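Business and Consumer Technology > Textbooks > Unit 2: Bringing Products to Market

Chapter 3
Choosing a Sales Channel for a New Handset

Before you start
You should already know the difference between fixed and variable costs, and be able to work out a gross margin from a selling price and a unit cost. If you are unsure of either, go back to Chapter 2.

A company that makes mobile phones has to decide how each model will reach the people who buy it. The route from the factory to the buyer is called the sales channel. Most handset makers use more than one. The same phone may be sold through the maker's own website, through a large online retailer, through a network operator on a monthly contract, and over the counter in independent shops.

Each channel has its own costs. Selling through the maker's own website keeps the whole of the retail price in the company, but the company must then pay for the website, the payment service, the delivery and the returns. Selling through a retailer means giving up part of the price. In exchange, the retailer takes on the storage and the dealings with the customer. 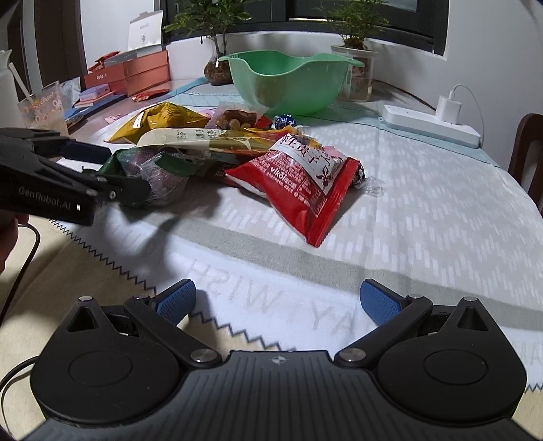
Channels also differ in how quickly they pay. A website sale is paid for at once. A chain of shops may take several weeks to settle its account, and some ask for stock on sale or return, so that unsold phones go back to the maker. A small company can run short of cash even when its phones are selling well, simply through the gap between paying the factory and being paid by the shops.

The Vumus case
We shall follow one company through this chapter. Vumus is a small maker of low-cost smartphones. Its first model, the Erora, was planned for a January launch and was meant for people buying a smartphone for the first time, many of them older customers moving from a basic phone.

Vumus had two offers on the table. The first came from Kiss, an online retailer, which wanted to be the only seller of the Erora for the first 100 days. The second came from Zevix, a chain with 49 shops, mostly in market towns. Zevix did not ask to be the only seller, but it wanted a larger share of the price, and it wanted its staff trained on the phone before it went on sale.

The Kiss offer was the cheaper one for Vumus on each phone sold. Orders would be placed in bulk and delivered to a single warehouse. There would be no display models to supply and no training to pay for. Against this, Vumus would have no presence in any shop during the period when reviews were being written and the advertising was running.

The Zevix offer cost more but suited the customers Vumus had in mind. First-time buyers often like to hold a phone, check the size of the text and ask how to move their contacts across. They are also more likely to return a phone bought without seeing it. A returned handset has to be checked, reset and repacked, and it can rarely be sold again at full price.
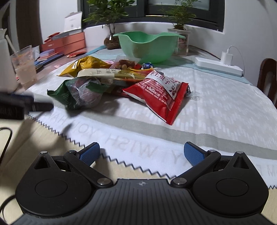
Photo: supplied

Vumus tried to put figures to these points. It ran a short trial in three Zevix shops and on its own website, and sold 2,057 phones in all. The return rate on the website was well above the rate in the shops. Once the cost of handling returns was included, the difference in margin between the two channels was much smaller than the headline terms suggested.

The trial had its limits. It was held before the main advertising began, and the shops taking part were among the busiest in the chain. People who visit a maker's own website may also behave differently from people browsing a large retailer. You will be asked to think about these limits in the activities at the end of the chapter.

Exclusive deals
When one seller alone is allowed to stock a product, the arrangement is called an exclusive. Online exclusives are common for phones at the lower end of the market. The retailer gets a product that cannot be found elsewhere, and will usually give it a prominent place on its pages. The maker gets a firm first order and has fewer accounts to manage.

The risk lies in what happens afterwards. Shops that were left out at launch may be unwilling to stock the phone later, when interest has faded and the online price has been cut. A shopkeeper who pays more for a handset than customers are paying online has little reason to put it in the window. Some makers deal with this by giving shops a slightly different version, perhaps with more storage or in another colour, so that prices are harder to compare.

Key terms
Sales channel: the route by which a product reaches its buyer.
Exclusive: an agreement that only one seller may stock a product, usually for a set time.
Sale or return: terms under which unsold stock may be sent back to the supplier.
Return rate: the share of goods sold that customers send back.

3.1 Working out the margin by channel
We begin with the price the customer pays and take away each cost in turn, starting with the seller's share.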